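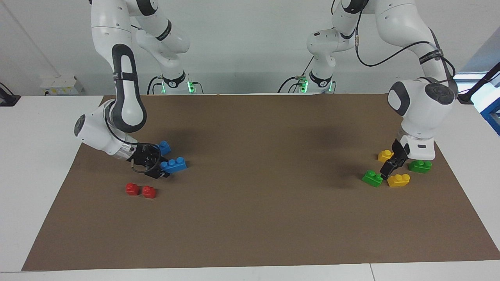
Report of a Visit to the Gavach Habitat Systems Works, Cledstead
2025-08-30

Members of the Mudgway Society for Space Settlement Studies were received at the Gavach works in Cledstead for the annual open day. The party was met at the main gate by Zinash Tamiru, head of systems integration, who remained with the group until the close of the program.

The visit began in the pressure hall. Gavach builds test sections for crewed habitats, and the section now under trial is the third in its line. It is held at working pressure for long periods while small leaks are introduced on purpose at the seams. At the time of the visit the current trial had reached 1,194 hours. Ms. Tamiru explained that the length of the trial matters less to the engineers than the record of how quickly each leak is found, and by which unit.

Finding leaks is the work of Brivutero, the maintenance system that gives the program its name. Brivutero consists of a central controller and a set of small crawling units that travel along rails behind the wall panels. The units listen for escaping air and report to the controller, which decides whether a patch is needed at once or may wait for the crew. The hall section carries 261 listening points. Members asked what would happen if the controller failed. They were told that each crawler holds a simple set of standing orders - return to the nearest rail junction, lock, and show a light - and that this had been tested with the controller switched off.

After lunch in the staff canteen, the group moved to the materials building. Patches are made there from a layered fabric with a slow-setting gum between the sheets. A total of 1,935 patches have been pulled to failure on the test rigs since the work began, and the torn samples are kept in labeled drawers along one wall. Several members spent the greater part of their time at these drawers. The older samples fail at the edge of the gum, the newer ones in the fabric itself.

The closing discussion was led by Kirsty Harawira of the Society. It dealt mainly with repair in places that rails do not reach, such as docking collars and the space beneath floor tanks. Gavach has no settled answer to this. A tethered unit has been proposed, but its cable would have to pass through a pressure door, and the company does not wish to add another opening for that purpose.

The Society thanks Gavach for its hospitality and for the loan of the patch samples, which may be viewed at the reading room in Mudgway until December. Members who wish to join the next visit should write to Ms. Harawira. Places are limited, and closed shoes are required in all buildings.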